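Mesa de doblado Arngate, superficie blanca
Lavandería y ropa > Mesas y superficies

Referencia: Arngate 218
Fabricante: Munudach
Disponible en tienda y por encargo

La mesa Arngate es una superficie de trabajo para ordenar la ropa limpia cuando sale de la secadora o del tendedero. La hemos pensado para lavanderías pequeñas, residencias, talleres de arreglos y también para casas donde se lava mucho y la cama no es un buen sitio para doblar. Es una mesa lisa, sin juntas en la parte de trabajo, de manera que una camisa se puede extender y girar sin que la tela se enganche.

El color blanco fue una petición de nuestros clientes. En una superficie blanca se ven muy bien las pelusas, los hilos y las motas pequeñas que deja la ropa, y así se sabe cuándo conviene pasar el paño. También ayuda con las prendas de color claro, por ejemplo beige o crudo, porque una mancha que ha quedado después del lavado se descubre antes de guardar la prenda. Quien prefiere un color más sufrido puede pedirla en gris, con el mismo precio y un plazo un poco más largo.
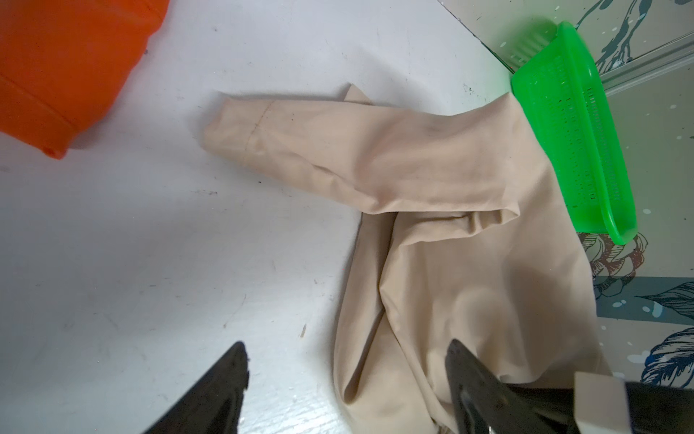

Con camisas de manga larga recomendamos el orden siguiente. Primero se pone la prenda con la espalda hacia arriba y se alisa el cuerpo con las dos manos, desde el cuello hacia abajo. Después se estira cada manga hacia su lado y se dobla sobre la espalda, con el puño bien plano. Al final se dobla el cuerpo en dos o en 3 partes, según la altura del estante donde se va a guardar. Los pantalones cortos con cintura elástica son más fáciles si se junta una pierna con la otra y se deja el elástico siempre en el mismo lado del montón.

Qué se puede poner encima

La Arngate no lleva cajones ni divisiones. Preferimos dejar la mesa libre y que cada persona coloque sus cestas como le resulte cómodo. Las cestas de plástico con paredes perforadas funcionan bien, porque pesan poco y dejan pasar el aire. Nuestra costumbre es poner la cesta en una esquina del fondo y trabajar en el centro. Los montones ya doblados van en la otra esquina, separados por persona o por tipo de prenda.

Para la pared vendemos aparte el estante de cesta Onishi, de alambre negro, que se fija a un perfil horizontal de aluminio. Es útil para pinzas, etiquetas, un quitapelusas o el cuaderno de pedidos. El peso máximo del estante es de 3 kilos repartidos, y pedimos por favor que se respete esta cantidad también si el perfil parece muy firme.
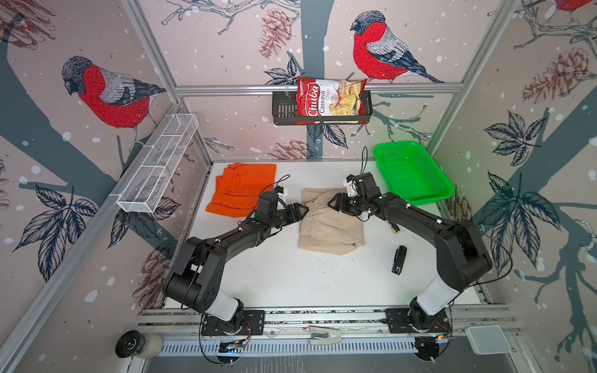
Superficie blanca con prendas dobladas, cesta verde en la esquina y estante de alambre negro en la pared del fondo.

Montaje y pared

La mesa se entrega desmontada en una caja y el montaje necesita casi 50 minutos si lo hace una persona sola. Las llaves están incluidas. El suelo debe estar nivelado, y si no lo está, las patas se regulan girando la base con la mano.

Se puede instalar en un rincón o entre paredes. Si la pared tiene papel decorado, aconsejamos dejar una separación pequeña, de un dedo, para que el canto de la mesa no roce el dibujo. El marco de perfiles de aluminio se pide como accesorio, por tramos, y nuestro taller de Kisivthorpe los corta a la medida que el cliente indica en el formulario.

Limpieza

Un paño húmedo con jabón neutro es suficiente para el uso diario. Las motas secas se retiran mejor con un cepillo suave antes de mojar la superficie. No se debe usar lejía concentrada ni estropajo metálico, y la plancha caliente no se puede apoyar directamente: para planchar hay que poner una manta gruesa o una base propia.

Envío y devoluciones

El transporte se paga según la provincia y el importe aparece antes de confirmar el pedido. El cliente tiene 31 días para devolver la mesa si no ha sido montada. Los tramos de perfil cortados a medida no admiten devolución. Si la caja llega con un golpe, rogamos escribirlo en el albarán del transportista y enviarnos un mensaje el mismo día.

Productos relacionados
Estante de cesta Onishi, alambre negro
Perfil horizontal de aluminio, por tramos
Patas altas para mesa Arngate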